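How do I get glitter shadow out of carpet (and off my kid's face)?

My daughter is in the Pettigrew dance recital in August and I'm one of the moms doing makeup for her group. We did a trial run at my house and there is now glitter in my bedroom carpet, in the dog's bed, and somehow in the butter dish. I vacuumed twice and it just winked at me.

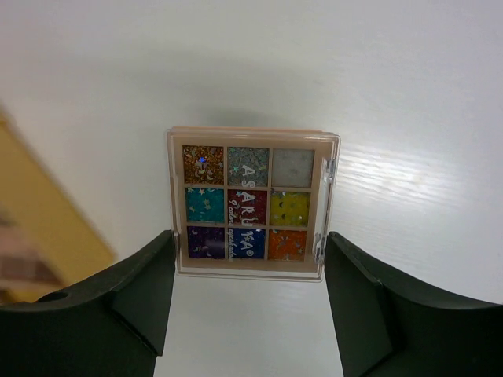
The carpet is a low beige loop, the kind every rental has. I've got 23 girls to get through on the night, and the dressing room there is carpeted too, so I need a plan for that as well. Also, the stuff would not come off her eyelids with plain soap and I don't want to scrub. She's six and she has my skin, meaning it goes red if you look at it. Help!

Posted by Mesumau, 9:40 pm

Vacuuming won't get it all because the flat bits lie down in the loops. Go over it with a lint roller first, then a slightly damp rubber glove, dragging toward you in short strokes, and THEN vacuum with the brush bar off. I did my whole hallway that way after a birthday party and it took 30 minutes. For the dressing room, put an old bedsheet under the chair and fold it up from the corners when you're done. Shake it into the trash, never over the grass -- ask me how I know.

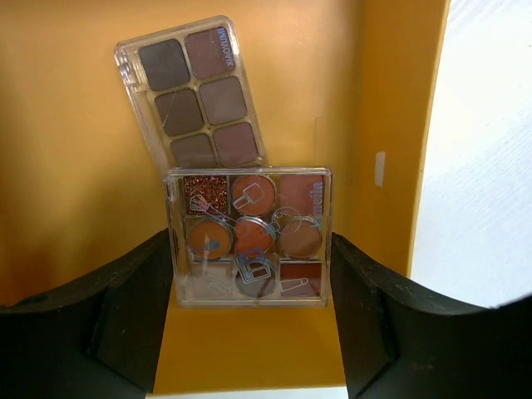 Tayla Kereama
2,967 posts

For the face, skip the soap. Press a piece of tape very lightly to the back of your own hand a few times so it loses most of its stick, then dab it on her cheeks. Cheeks only, please, not the eyelids! On the lids I use a cotton pad with a gentle oil cleanser, hold it there while she counts to ten, and wipe outward with her eyes shut. Rinse with lukewarm water. If it stings or she says it's scratchy, rinse more and don't let her rub. And check the label before recital night, some craft glitter isn't meant for eyes at all.

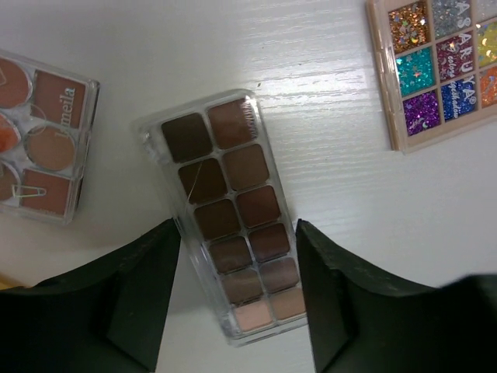
Etornam Opoku
Community Helper, Home and Laundry

Agree with the glove. One thing to add about the dog bed: take the cover off outside, shake it hard, and run it through the dryer on no heat before you wash it. If it goes in the washer first you'll have glitter on your towels until Christmas. Clean the lint trap after. No idea about the butter, I'd throw it out.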